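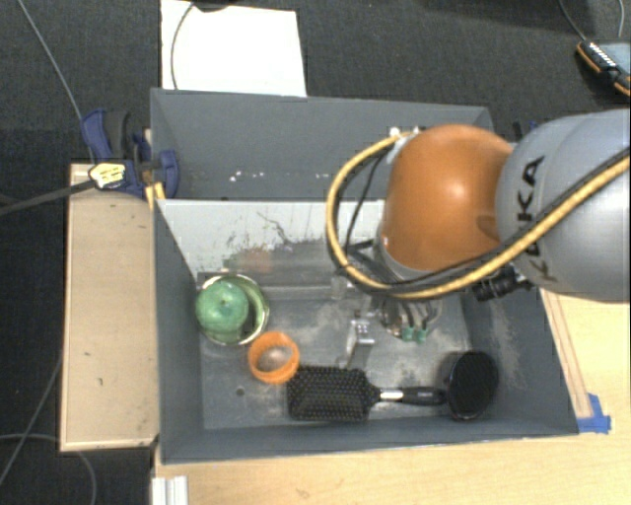 Okay, so the soup thing got out of hand, and I mean that in the nicest possible way. Last month I asked you all for your thoughts on freezing soup (I had one question, about potatoes!) and I came back from lunch to 59 emails. By the end of April there were 165. I've read every single one, some of them out loud to my husband while he was trying to watch basketball, and this is my attempt to pass on the good stuff.

First, the potatoes. I'd been told all my life that you can't freeze a soup with potatoes in it, and I've been doing it anyway and pretending I liked the texture. Most of you agree that chunks go grainy. Lucyna Olszewski wrote me a very long and very funny message about her mother's sour rye soup, which gets frozen in quantity before every holiday, and her rule is that the potatoes get boiled separately and go in the bowl on the day. I tried it with my leek soup and I'm annoyed at how much better it was. If you're pureeing the whole pot, though, go ahead and leave them in. Mine came back a bit thin and lumpy, two minutes with the stick blender and it was fine.

Same goes for noodles, by the way. I know, I know. I keep thinking this time they'll hold up, and then I'm eating paste. Cook them fresh.

Dairy was where you all started fighting. Half of you say never, add the cream when you reheat, and the other half have been freezing chowder since before I was born. Annatjie Molefe is in the second group and says the trick is to thaw it slowly in the fridge overnight and warm it on the lowest burner you've got, stirring the whole time, never letting it bubble. I did this with a corn chowder and it worked, but I got bored and turned the heat up at the end and it split on me. So I'm going to call that one a draw and blame myself.

Now, containers! I had no idea people felt so strongly. I've always used old yogurt tubs, which stack badly and crack if you look at them wrong (I lost a whole quart of lentil down the back of the freezer drawer in February, and I was still finding lentils at Easter). Here's what I've switched to, after reading your mail:

- **Freezer bags laid flat on a cookie sheet.** Fill them two-thirds, squeeze out the air, freeze them flat, then stand them up like records. I got an entire shelf back.
- **A muffin pan for the small stuff.** Freeze, pop them out, bag them up. Two pucks of broth is perfect for a pan of rice.
- **Wide-mouth jars, with plenty of space at the top.** Only the straight-sided ones. I broke a shouldered one testing this, so you don't have to.

And let it cool down before you bag it, but don't leave it on the stove all evening. I split mine into a couple of shallow pans so it cools faster, then into the fridge, then the freezer once it's cold. My grandmother put the whole pot out on the back porch, and I'm not recommending that, although I do think about it every January.

Labels. Please label your soup. I'm talking to myself here as much as anyone, because I defrosted what I was sure was tomato and it was the strawberry sauce from last summer, and we had already made the grilled cheese. Masking tape and a marker, stuck on before you fill the bag while it's still dry. Write what it is, the month, and how many people it feeds. Uthai Jaidee adds what it still needs, so his say things like "lime + cilantro" or "needs salt!!" and I've stolen that completely. It's like getting a note from a more organized version of yourself.

A lot of you asked how long it keeps. I aim for three months, and I'm not very strict. It stays safe longer if your freezer's properly cold, it just starts tasting like freezer. Brothy soups and bean soups seem to hold up best for me, and anything with a lot of zucchini gets sad fast.

Oh, and reheating from a solid block: a splash of water in the bottom of the pot, lid on, low heat, and leave it alone for ten minutes before you start poking at it. I used to stand there hacking away with a wooden spoon. I've bent a ladle.

The recipe you voted for is Orvokki Savolainen's split pea with mustard, and it won by a mile, 311 votes. She makes it without ham, which made me suspicious, but she browns the onions until they're really dark and puts in a big spoonful of grainy mustard right at the end, and I didn't miss the ham at all. It freezes like a dream. It does set up like cement in the bag, so add a cup of water when you warm it through and taste again for salt. The full recipe is on the recipes page, and I've put the slow cooker version underneath it for Anong Hemmin, who has asked me twice now, very patiently.

Next month I want to do bread, specifically what you do with the ends. I have a bag of them in the freezer and it isn't labeled either. Write to me at the usual address, and if you've got a good bread soup, send that too.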